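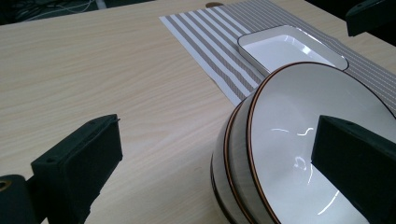

4. Looking after the table top

This section covers the first month of use, everyday cleaning, and small repairs to the surface. It applies to all Govura dining tables with an oiled or lacquered wooden top. The finish code is on the label under the top, next to the batch number. Codes ending in L are lacquered. Codes ending in O are oiled.

4.1 Before first use

1. Remove the foam sheet and any tape from the top. Pull tape back slowly and keep it low to the surface.
2. Wipe the top with a dry cotton cloth, following the grain.
3. Check that all leg bolts have been tightened as described in section 3.
4. Leave the table in the room for 24 hours before you put anything heavy on it.
5. Oiled tops only: apply one thin coat of the oil supplied (part 2445). Leave for 20 minutes, then wipe off everything that has not soaked in.

Caution: Cloths used with oil can catch fire by themselves if left in a heap. Lay them flat outdoors to dry, or soak them in water before throwing them away.

Note: Wood changes colour in daylight, and most of the change happens in the first few months. Move mats, runners and bowls every few days during this time or their outline will show. If your table has an extension leaf, keep it fitted for the first month where you have the space.

4.2 Mats and coverings

Woven cotton, felt and cork can all be used on both finishes. Do not use soft plastic or rubber mats. Some of them contain softeners that mark lacquer, and the mark cannot be cleaned off.

Lift mats after every meal and let the surface dry before putting them back. A thin mat does not protect against a pan straight from the hob or oven. Use a trivet with feet.

4.3 Everyday cleaning

1. Brush or wipe away crumbs. Grit dragged under a plate is the usual cause of fine scratches.
2. Wipe with a cloth wrung out in lukewarm water. Add a drop of washing-up liquid for greasy marks.
3. Wipe again with clean water.
4. Dry at once.

Do not use scouring pads, glass cleaner, bleach or furniture polish containing silicone. Wipe up wine, coffee, vinegar and beetroot straight away, whichever finish you have.

4.4 White rings and light scratches

Oiled tops:

1. Clean the area and let it dry fully.
2. Rub along the grain with the fine grey pad from the care kit. Do not rub in circles.
3. Remove the dust and apply a little oil, working past the edge of the repair so that it blends in.
4. Wait 20 minutes and wipe dry.
5. Do not use the table for 12 hours.

Lacquered tops: do not sand. A faint white ring will often fade within a day or two in a warm room. If it does not, contact the Flosthorpe service desk.

4.5 Room conditions

Keep the table at least 30 cm from radiators and stoves. Heating dries the air in winter, and a narrow gap may open between the boards by February. It normally closes again in spring. Do not fill it.

4.6 Spare parts

Oil, pads and touch-up sticks can be ordered from Binanstead Spares. Quote the finish code and batch number. For tops made at the Văduva workshop, give the two letters stamped beside the label as well. Mark letters about surface faults for the attention of Jordan Blackburn, Flosthorpe service desk.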